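Workshop notebook, Griveldale coastal walk guide
27 February 2020

Entry by Aicha Ait Brahim
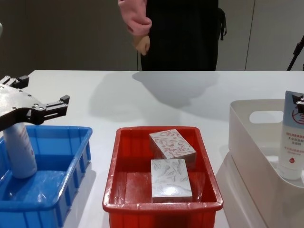
I continue with the text for the beach pages. Yesterday I finished the old harbor part and today I wanted to close the route from the train station to the sea, but the walking times do not agree with each other. The old leaflet gives 7 minutes from the station to the promenade. Bouazza, the agency that sells the day tours, writes 3 on their site. I did not believe it, so I took the map and measured again. With a suitcase and one traffic light, seven is correct. I keep seven.

Second problem is the steps to the viewpoint. The leaflet says 244 steps. Our draft says "more than 200", and I prefer the exact number, because a visitor with bad knees wants to know it before he starts. I left a note in the draft for whoever edits after me. Please do not round it again.

Tried the page template from Devgate. Long place names break in the wrong place on a small phone, and the opening hours of the market fall under the map. I made the map smaller and it is better, but the ferry table is still too wide. I cut the column with the winter boats and put it in a separate table. It looks okay on my phone, I did not test on tablet.

Test print on the folding map, 100 copies. The blue of the sea is too dark and the name of the small beach cannot be read on it. Asked Evov for a lighter blue and a white line around the letters. They answered that a new proof is possible in March. The fold goes also directly through the Old Town, so the market street is hard to read. I moved the drawing a little to the left.

Text still missing:
- bus to the pebble beach (summer line only?)
- where to leave luggage near the station
- a sentence on wind in the afternoon, people always ask about umbrellas

I also took out the word "unforgettable" from the introduction. It was there two times. The sunset paragraph stays, but shorter.

Tomorrow: ferry prices, then the luggage question.

Recent entries
Harbor page, second draft
Which photos for the market street
Notes on paper for the folding map

This site uses cookies to remember your settings. Accept | Read more

Griveldale guide notebook | Contact | Back to top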